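The Well-Laid Table

In many households the setting of the table has been reduced to a matter of haste. The training course at Ollville, which in February admitted its 50 newest members, continues to treat it as a subject in its own right.

Under Aparecida Brandão, instruction begins with the single place. A mat is put down first, then the plate, and only afterwards the cutlery. Members are asked to look at the setting from the diner's side before they alter anything – a habit the course has kept from its earliest years.

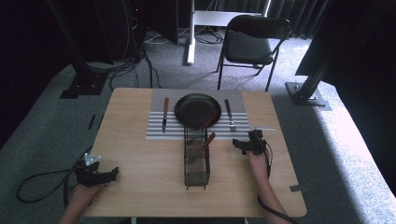

A black plate on a striped mat, with knife to the left, fork to the right and the wire basket in front.

Handles receive particular attention. Wood asks for more care than plain steel, and members are taught to lift each piece by the handle and to return it to the basket without crowding.

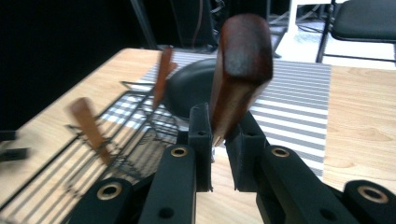 Tanko Abubakar, who oversees the written syllabus, has set aside a full chapter for the storage of cutlery between meals. The revised text runs to 254 pages and will be issued to members in a printing of 300 copies.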